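Workshop notebook, April
Harmonium reed bench, Feltitz

8.15. Heating on low. Started on the Gruber instrument again, the one from the chapel at Irkimmont. The bellows are done and hold air well enough, so the rest of the month goes on reeds and pallets. Owner wants it back for the summer but hasn't given a date.

Took out the treble reeds and laid them in the numbered tray. Most are only dusty. Two are bad: the G above middle C speaks late and the B flat doesn't speak at all. The B flat has a hairline crack close to the rivet. No point in cleaning it. Wrote to Verena to ask whether she has anything near that size in the box of odds from the Flestine organ, otherwise I file one down from blank stock.

Cleaning as before: soft brush, then a strip of thin paper drawn under the tongue, always from rivet to tip. I did one the other way last year and lifted the tongue, and it took an afternoon to get it to sit right. Please don't use the brass wool in the second drawer. It takes metal off and the pitch goes up.

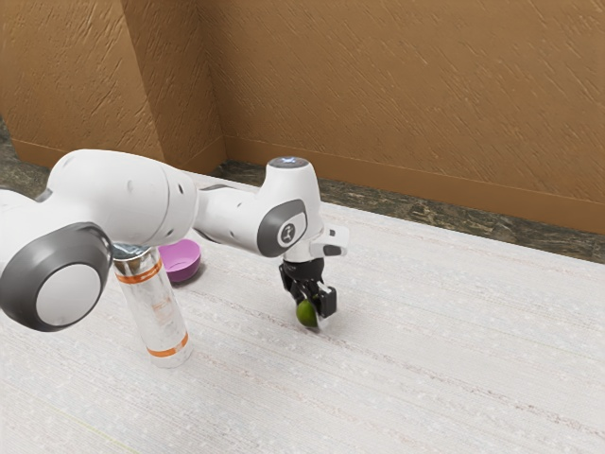

Remo thinks I'm wrong about the brass wool and says he has used the finest grade on bass reeds for years with no change he could measure. He would still keep it away from anything above middle C. Fair enough, so: bass only, finest grade, and check the pitch before and after. I'll put a label on the drawer.

10.40. Tuning. Middle A stands at 405, which is odd. It is well under anything I'd expect from this maker and the neighbouring notes don't agree with it. A sharp and G sharp are both where they should be against each other. So the A alone has dropped. Looked at it under the lens and there is a spot of solder near the tip, put there by somebody to bring it down and then left. Scraped off a little, tried it, scraped again. It came up quickly. Stopped short of where I want it and will let it rest overnight before the last pass. The octave A above reads 813, so it also needs to come up, though no solder on that one that I can find. Could be dirt still under the rivet end.

Note for whoever picks this up: tune with the reed in its own cell, on the instrument's own wind. The test bench blows harder and everything reads differently there. Shobha has a sheet of corrections for the bench but I don't trust it for old reeds.

Lunch.

13.30. Pallets. The leather on the lower row has gone hard and shiny, and where it has curled the notes cipher when the air is dry. Stripped 11 of them. Old glue came off with warm water and a blunt knife, slowly. Two had been stuck down with something modern that doesn't soften at all, and those I had to sand. Kept the dust away from the reed tray by working at the other end with the lid down.

New leather is from the batch Mechthild cut. It is a bit thicker than the old. I tried one pallet and the key dip is less, by a small amount, but you can feel it. Options are to skive the leather or to reset the stickers. I'd sooner skive, it can be done at the bench and the action stays as it was found.
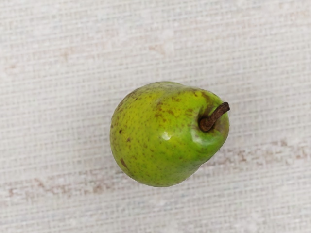 Skived three as a trial and glued them up with hide glue, a thin coat, felt side down on the board with the flat weight across. They need until the morning. If they come out even I'll do the rest of the row in one go and start on the upper row after that.

Springs: one is weak, bottom F. Bent it out slightly and it closes now. If it goes slack again it gets replaced, and the old one goes in the envelope with the other parts for the owner.

Things to get:
hide glue, the jar is nearly at the bottom
thin paper for the reeds
a proper blade for the skiving knife, Emil has borrowed the good one

16.50. Lid on the tray, windows shut. A to be checked first thing before the room warms up.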